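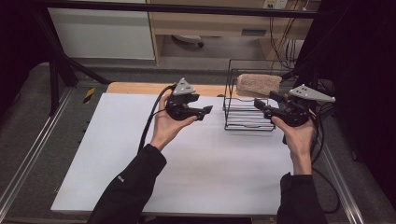

**How do you keep a wire dish rack from leaving marks on a wood table?**

Put a flat board under it, bigger than the rack on every side, and lift the board once a day so the wood can dry.

---

**pandari_kitchen** wrote:

Moving this over from the small kitchens thread. We have no counter to speak of, so the rack lives on the table. The table is light wood with an oil finish and the last rack left four gray rings where the feet sat. I'd like to stop that from happening again. What are people putting underneath?

**halfcup** wrote:

White melamine shelf, cut down at the hardware store. Mine has been there since January. It scuffs but it wipes clean. The edges are the weak point, so tape them or seal them or the water gets in and they swell.

**Dremon40** wrote:

I'd skip the board. Water runs under it and you don't see it. A folded towel does the same job and you notice when it's wet.

**halfcup** wrote:

> A folded towel does the same job

Not in my kitchen. A towel under a rack stays damp all day and starts to smell by the second. The board at least dries off.

**Dremon40** wrote:

You change the towel. I have a stack of them. Morning and night, takes ten seconds.

**pandari_kitchen** wrote:

I'm not going to change a towel twice a day, I know myself. Board sounds better. Does it need feet?

**lowtide_2000** wrote:

Felt dots no, they soak up water. Clear rubber bumpers, the kind for cabinet doors. One at each corner and one in the middle if the board is thin. That gives you a little air gap and the board stops sliding when you pull a plate out.

Also check the rack itself. Black coated wire is fine until the coating chips at the feet, and then you get rust, and that's probably your gray rings. Oak in particular goes dark where wet iron touches it.

**pandari_kitchen** wrote:

Just turned the old one over. Bare metal on two of the feet. So that's that. Can I fix it or is it done?

**lowtide_2000** wrote:

Sand off the rust, dry it well, then push rubber end caps on if the feet are the straight kind. If they're loops of wire you can use a dab of rack repair coating. I've had mixed results with it. The first coat peeled on me, the second one has held so far.

**Sotiropoulos_st** wrote:

I bought the Wolow rack to replace one like that. Plain black wire, nothing special. Two complaints: small bowls tip over between the rungs, and there's no place for a sponge. I ended up laying the sponge flat along the top at the back. It dries faster there than it did in the dish by the sink.

**halfcup** wrote:

Doesn't it drip on the plates?

**Sotiropoulos_st** wrote:

Not if you wring it out first. My kids don't, so sometimes, yes.

**Dremon40** wrote:

I wouldn't keep a sponge on the rack at all. Clean dishes and a used sponge shouldn't share a shelf. Hang it on a hook over the sink.

**Sotiropoulos_st** wrote:

Fair, but I rent and the wall over the sink is tile. Suction hooks fall off every Wednesday like it's scheduled. The back rail works for us.

**lowtide_2000** wrote:

Binder clip on the faucet neck. Stands the sponge up on its end and the drips go in the sink.

**pandari_kitchen** wrote:

OK, plan so far:

- white board with sealed edges, rubber bumpers underneath
- new rack, or end caps on the old one if I can find the size
- sponge stays at the sink for now

Still have the rings to deal with. Sandpaper, or is there something gentler?

**halfcup** wrote:

Oxalic acid wood bleach if it's rust stain. Wear gloves, follow the label, and try it on the underside of the table first. Then rinse, let it dry overnight and oil it again. Sanding alone took me through to a pale patch that I can still see - I keep the fruit bowl on it.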